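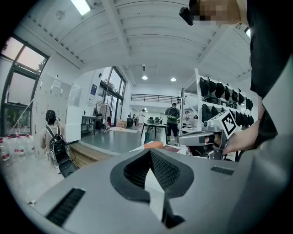

Before you record any demonstrations with two hand-held grippers, you have to convince the software that both of them live in the same room. It takes two minutes if you follow the steps and an afternoon if you are Frans Aerts, who has tried it the other way. The printed marker goes on a cube on top of the gripper, as on the gray and white one here, so that tilting your wrist still leaves a square facing somebody's camera.

Step 1. Start both recorders, then bring the grippers close together. Turn each one slowly so its marker passes through the other's view. Slowly means slower than that.

Step 2. Set the task objects down. A box and a hardcover book make a good first task. They are dull and rigid, and they never sue.

Step 3. Stand at the table and hold both grippers still before the first move. Linine uses this pause as the zero point for the whole take. 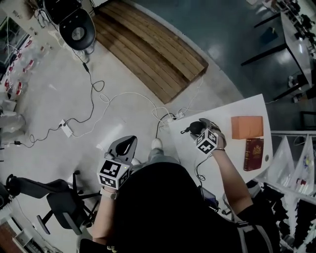
Step 4. Do the task at half your natural speed, keeping your forearms off the cubes. Tane McAlister calls this the underwater rule and enforces it with sighing.

Step 5. Run the alignment check. On our last batch of 90 takes, 86 passed. The rest lost a marker when a sleeve got in the way – roll yours up.

If a take fails, don't trim it and hope. Delete it and record another. Domnica Roman's trimmed takes trained a policy that reached for the book with great confidence, 8 centimeters to the left of it.

Updated 18/03/2026 for the new Linine release. The old calibration files won't load.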